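Spare parts corner: sorting starts again

The electrical spares at Delden have been in mixed tubs for too long, and from Tue 19 December we are putting them back in order. Edin Dervishi has drawn up the list, which runs to 263 lines. The small parts come first: push buttons, capacitors and the orange enclosure boxes. Tip a few out on the table at a time - it is much easier than digging through a full tub.

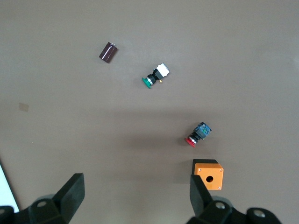 Do the red and green push buttons go in together? They are stored separately, red in one drawer and green in the next, each with its contact block left on.

Capacitors need a bit more care. Read the value off the sleeve before putting one away, and if the print has worn off, put it in the tray marked Test. Bent leads can be straightened later. Anything with a split sleeve goes in the scrap tin.

Boxes with a hole in the top are for single buttons and should be kept with their bases. We have 40 labels printed for drawers and bags, and more can be had from the office.
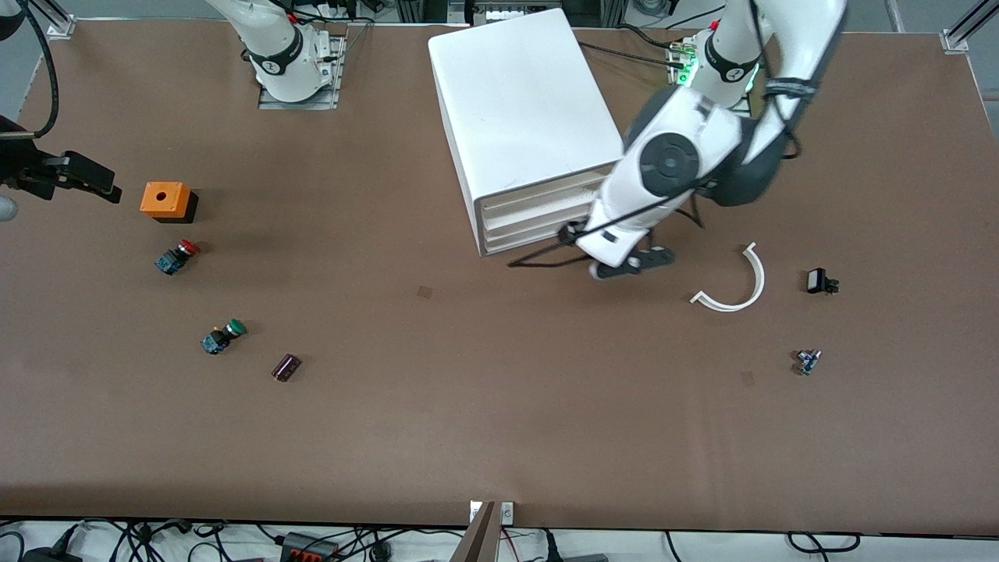
Gemma Blackburn writes that she would like the drawer labels to give the hole size as well as the part name, as she has twice picked up a button that would not fit its box. Edin will add it to the next batch of labels - please send him any other changes before then.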